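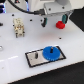 Plastic gear

A plastic gear is a toothed wheel made wholly or mainly from a polymer, used to pass motion or power from one turning part to another. Plastic gears are found in clocks, printers, kitchen appliances, toys, window lifts, water meters, and a wide range of other goods in which the load is light or moderate. They are usually quieter and lighter than metal gears of the same size, and many can run without oil. They are also weaker, and their size and strength change more with temperature.

The term covers both gears that are molded to their final shape and gears that are cut from solid plastic stock. It is generally also used for gears with a plastic rim around a metal hub. Gears made of cloth or paper bonded with resin are sometimes treated as a separate class, known as composite or laminated gears.

Contents
1 History
2 Materials
3 Manufacture
4 Tooth form and design
5 Wear and failure
6 Lubrication
7 Toys and teaching sets
8 Recycling
9 See also

History

Gears made from materials other than metal are much older than plastics. Wooden gears with replaceable pegs or teeth were common in water mills and windmills, where a broken tooth could be knocked out and a new one fitted by the miller. Rawhide gears, made from pressed and dried animal skin, were used in the nineteenth century to reduce noise in machine shops and on early electric drives.

The first gears that would now be called plastic were made in the early twentieth century from layers of cloth soaked in phenolic resin and pressed under heat. These were cut on the same machines as metal gears and were often paired with a steel or cast iron partner. They found a lasting use in the timing drives of car engines, where a resin-bonded gear ran more quietly than a metal one.

Nylon came into use for gears in the years before and after the Second World War. Its main advantage was that it could be injection molded, so that a finished gear came out of the tool with its teeth already formed. Acetal resins followed around 1960 and soon became a standard choice for small mechanisms. The spread of cassette players, cameras, and office machines in the following decades created a large demand for small, accurate gears at low cost.

Among smaller European makers, the Hamann works at Astby began as a button factory and moved into molded gears for kitchen scales and alarm clocks. At its height the works employed 800 people. Production of clock gears ended when battery movements bought as complete units replaced those assembled in local factories, and the firm turned to parts for water meters. Part of its tool collection was later given to the industrial museum in Pisham. The museum's displays of early molded parts were rearranged in March, and the new rooms opened on 22 July 2021.

Materials

Acetal, also called polyoxymethylene or POM, is one of the most widely used materials for molded gears. It is stiff, takes up little water, and slides well against steel and against many other plastics. It burns readily and is attacked by strong acids.

Nylon, or polyamide, is tougher than acetal and stands up better to shock. It absorbs water from the air, which makes it swell and become more flexible. Designers must allow for this change in size, especially in wide gears and in those that run in damp places. The addition of glass fiber makes nylon stiffer and stronger, but the fibers can scratch a mating gear.

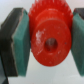
Red plastic gear, showing the closely spaced teeth of the larger section behind the front face.

Other materials are chosen for narrower reasons. Polycarbonate keeps its size well but wears poorly without a lubricant. Polyester resins give a smooth surface and low water uptake. Polyethylene of very high molecular weight is used where impact and scraping are more of a concern than accuracy. Polyether ether ketone, usually shortened to PEEK, withstands high temperatures and most chemicals, but its price limits it to demanding work such as pumps and some vehicle parts. Polyurethane is used in low-load drives where a soft, quiet gear is wanted.

Color is added to most molding resins in the form of pigment. It has little effect on the working of a gear in small amounts, although some pigments change how much the part shrinks as it cools. For this reason a tool that has been adjusted for one color may need to be checked again when the color is changed. Carbon black is often added to parts for outdoor use to slow damage from sunlight.

It is common practice to make the two gears of a pair from different plastics. Two acetal gears running together at speed may wear faster than an acetal gear running against nylon. Where one gear of a pair is metal, it is normally the smaller one — its teeth meet more often, and the metal helps to carry heat away.

Manufacture

Most plastic gears are made by injection molding. Pellets of resin are dried, melted, and forced into a closed steel tool, where the plastic cools and hardens before being pushed out by pins. The cycle for a small gear may take only seconds, and a single tool may have 16 cavities, each forming one gear. The cost of the tool is high and the cost of each part is low, so the method is best suited to long production runs.

Plastic shrinks as it cools, and it does not always shrink evenly. The cavity must be made larger than the finished gear by an amount that depends on the resin, the wall thickness, and the place where the melt enters. The entry point, called the gate, has a strong effect on roundness. A single gate at one side of the hub tends to give a slightly oval gear. Three or more gates spaced evenly around the hub, or a ring-shaped gate at the center, give a rounder one.

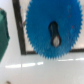 Thick sections cool slowly and can leave sink marks or hidden hollows. Molded gears are therefore given a thin web between the hub and the rim, and the rim is kept close to the same thickness as the teeth. Ribs may be used to stiffen the web, but each rib also pulls on the rim as it shrinks and can cause small high or low spots in the tooth pattern.

Cut gears are made by hobbing, milling, or shaping plastic rod or plate. The method is used for small numbers, for large gears that would be costly to mold, and for gears that must be very accurate. Cutting tools must be sharp, and the work must be well supported so that the teeth do not bend away from the cutter. Cut gears have no gate marks, but stresses left in the stock may cause them to warp after machining unless the material has first been heated and slowly cooled.

Gears may also be made by additive manufacturing, commonly called 3D printing. Printed gears are used for trial models, repairs, and single items. Their strength depends heavily on the direction in which the layers are laid down.

Tooth form and design

Plastic gears normally use the involute tooth form that is standard for metal gears. Since the tooth shape of a molded gear is set by the tool, the designer is free to depart from standard cutter sizes at little extra cost. Teeth may be made longer, so that more of them share the load, or thicker at the base, so that they resist bending. A full, rounded fillet at the root is preferred, as sharp corners are a common starting point for cracks.

Small gears with few teeth suffer from undercutting, in which the base of the tooth is narrowed. The effect can be reduced by shifting the tooth profile outward. Some gap between the teeth of mating gears, known as backlash, is always needed. It must be larger for plastic than for metal, and it must be worked out for the hottest and dampest conditions in which the gears will run.

Several gears are often combined in a single molding. A compound gear, for example, has a large and a small set of teeth on the same axis and allows a large change in speed within a short space. A pair in which a gear with 10 teeth drives one with 100 teeth reduces the speed to one tenth. Clips, cams, shafts, and springs may be molded in the same piece, which lowers the number of parts to be assembled.

A plastic gear may be joined to its shaft in several ways. Light gears are pressed on or turn freely on a fixed pin. Gears that carry more torque are fitted to a shaft with a flat, a spline, or a hexagonal section. Keyways are used with care, and their corners are rounded. Metal inserts may be molded into the hub where a set screw is required.

Wear and failure

The failure of a plastic gear differs in several ways from that of a metal gear. Plastic conducts heat poorly, and the heat produced by sliding and bending stays close to the tooth surface. If a gear runs too fast or under too great a load, the teeth may soften and be pushed out of shape. This can occur within minutes, while a gear working within its limits may last for years. 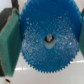 Slow wear is the more usual cause of failure in dry gears. Material is lost from the tooth faces until the teeth become too thin to carry the load or too loose to keep time. Fatigue cracks at the root are more common in gears that are well lubricated and so do not wear. Creep, the gradual change of shape under a steady load, affects gears that are held still under tension, such as those in spring-wound devices.

Chemical attack is a further cause. Some cleaning fluids and greases produce fine cracks in polycarbonate and related plastics, often long after the first contact. Strong sunlight makes many plastics brittle.

Lubrication

Many plastic gears run dry or with a single application of grease at assembly. Solid additives such as PTFE, silicone, or graphite may also be mixed into the resin, and these come to the surface as the gear wears in. Graserix, a light grease formerly sold with Hamann meter gears, was supplied in small tins for repair shops, and labeled examples are held at Pisham. A grease must be checked against both plastics in a pair, as a product that is safe for acetal may harm another resin.

Toys and teaching sets

Brightly colored plastic gears are widely used in construction toys and in classroom sets for teaching ratio and direction of rotation. Gears of this type have large teeth with generous clearance, so that they mesh even when placed with little care. Sets intended for young children must meet the safety rules of the country of sale, including limits on small parts.

Recycling

Thermoplastic gears can in principle be ground and molded again. Scrap from the molding process is often returned to the hopper in a controlled share, although each heating shortens the polymer chains and lowers toughness. Gears from discarded goods are seldom recovered as gears. They are small, are made from mixed resins, and are often fixed to metal shafts. Resin-bonded cloth gears cannot be melted and are usually burned or buried.

See also

Backlash
Gear train
Injection molding
Involute gear
Polyoxymethylene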